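Grasar releases new planning software for computer assembly and repair

By the Wurkance newsdesk
Monday
Reading time: 3 min

The software company Grasar has released version 2 of Collado, its planning and control package for robot arms that work on desktop computers. The new version was shown on Monday morning to a small group of customers, and it will replace the first version for all users during February.

Collado does not belong to one type of arm. It is a layer of software between the camera and the motor controller. It receives the images, decides where the part is and how it is turned, and then sends the arm a path. In the first version these steps were done one after another, and the arm stopped for a moment between them. In version 2 the path is corrected while the arm is moving, 30 times per second.

The company says that the largest change is in the part called Prusetti, the module for perception. Earlier it needed a drawing of each computer case before work could begin. Now it looks for features which are common to most boards, such as the socket, the memory slots and the mounting holes, and builds a simple map from them. The operator checks this map on the screen and can move a point by hand if it is wrong.

Processors were chosen as the main test, as they allow very little error. A processor must be held by its sides, it must be kept level, and it must go down straight. If it touches the socket at an angle, the contacts can be damaged and the whole board may be lost.

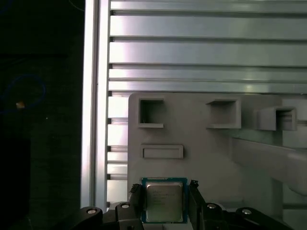 The processor between the gripper fingers, and the processor socket on the board 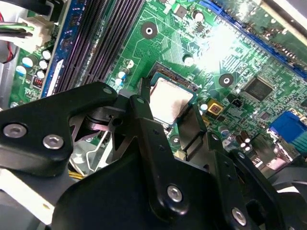 For this reason the planner treats the last part of the movement in a different way from the rest. Far from the board, it looks for the shortest free path. Close to the board, speed is limited and the force on the fingers is read at each step. When the force is higher than expected, the arm does not push. It goes back up by a few millimetres, takes a new image and tries again. After two failed tries it waits for a person.

Metal surfaces were a difficult question for the developers. The lid of a processor reflects the lamps of the workshop, and a bright spot can hide the edge which the software wants to find. Prusetti now compares several images from slightly different positions and ignores the areas where the brightness changes too much. According to Grasar, the module was trained and checked with 853 recorded insertions, and the recordings in which the arm failed were kept in the set together with the good ones.

There are also smaller changes. The log file can be read as plain text, and each movement can be played again in the simulator with the same camera images. Users had asked for this for a long time – in the first version it was almost impossible to find out why an arm had stopped. The settings for finger width and closing force are now on one page.

Some things are still missing. Collado cannot yet open the locking lever of a socket, and it does not handle cables. Loose wires inside the case are treated as obstacles, so the arm may choose a long way around them or refuse the task. Grasar says that work on cables has started, but it gives no date.

The update is free for customers who already have a licence. New users can try the simulator for 7 days, without a connected arm.

14 shares | 2 comments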